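Gillies Ground, pre-season safety check, main pitch and pavilion
Date of walk-round: 2018-08-11
Checked by: Perrine Charpentier
Marks used: OK / Fix before play / Watch

1. Square and outfield

Covers and roller parked behind the rope line: OK
Bowlers' footholes on the two end pitches filled and level: Fix before play
Comment: The fill at the Sokley Road end has sunk. I could get the toe of my boot under the lip. Needs clay loam tamped in and left overnight, and no nets on that strip until it's done.

Outfield free of holes, glass, stones: OK
Sprinkler heads flush with the turf: Watch
Comment: The one near deep square leg at the pavilion end stands slightly proud. Painted white for now. A fielder sliding into it would know about it.

Boundary rope continuous, no pegs showing: Fix before play
Comment: Two pegs showing by the scoreboard. Rope is at least three yards inside the fence all the way except along the hedge, where the branches have come over. Hedge to be cut back first, then the rope reset.

2. Sight screens

Wheels turn and brakes hold: Fix before play
Comment: Pavilion end is fine. The far screen rolls on its own with the brake on, and it went the width of a pitch when the wind got up. Chain it to the ground anchor when it is not in use. New brake shoes are on order from Celterer, part 391.

Slats secure, no splinters or loose screws: OK 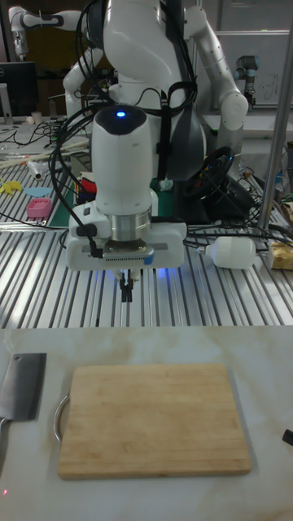 Charpentier's note on the far screen drew a reply the same evening from Cadness, who share the ground with us. They said the brake was bad at the end of last season too, that a chain only helps if somebody puts it on, and could the screen please be taken out of use until the parts arrive. I agree with that. It is now tied off behind the rope and tagged. Colts matches can be played without it.

3. Practice nets

Netting free of holes bigger than a ball: Fix before play
Comment: Lane 2 has a tear at head height on the side next to the footpath. Lane closed. The other lanes are OK.

Roof netting tight, no sag: Watch
Matting flat, edges pinned: OK
Comment: Re-pinned on the day with 13 new pins.

Helmet rule sign in place and readable: OK
Gate latch works from both sides: OK

4. Helmets and club kit

Junior helmets, grilles fixed and not bent: Fix before play
Comment: Grille screws loose on several, tightened. One has a crack in the shell above the left ear and has been cut up so it doesn't find its way back into the bag.

Wicketkeeping helmet: OK
Pads and gloves, straps and stitching: OK
Stumps, no split wood, spring base sound: Watch
Comment: The spring base is stiff. Try some oil before spending money on it.

Bowling machine, cable and plug: Fix before play
Comment: Outer cover of the cable is nicked near the plug. Don't tape it. It needs a new plug fitted past the damage, by someone who is allowed to do it. The machine stays locked in the shed until then, and that includes evening sessions.

5. Spectator areas

Benches stable, bolts tight: OK
Bank steps, handrail and edging: Watch
Comment: Rail moves a little at the bottom post. Check again in September after the ground has had some rain.

Seating kept clear of the nets and the straight hit: OK
Comment: Please don't let people put folding chairs in front of the far screen position. Asked two lots to move last year.

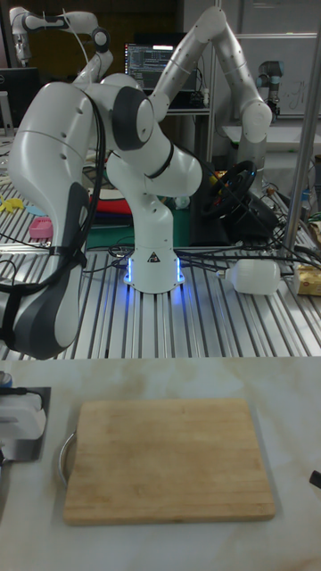
The same goes for strollers, which should be behind the fence during senior games. The path from the parking lot is clear now, but the chippings have spread onto the tarmac at the top and want sweeping. The vehicle gate was unlocked when I arrived. It has to be unlocked during play for an ambulance and locked the rest of the time.

6. Pavilion

Fire exits clear and open from inside: OK
Extinguishers in date: OK
Changing room floors: Watch
Comment: Spikes are tearing up the rubber at the away door. Trip edge starting.

First aid kit stocked: Fix before play
Comment: No cold packs left and the eye wash has expired. List is pinned inside the lid.

Defibrillator, light showing ready: OK
Maximum number sign for the upstairs room (39): OK
Showers run hot before use: OK

Anything marked Fix before play has to be signed off on the sheet behind the bar door before the first ball. Watch items get looked at again at the next walk-round.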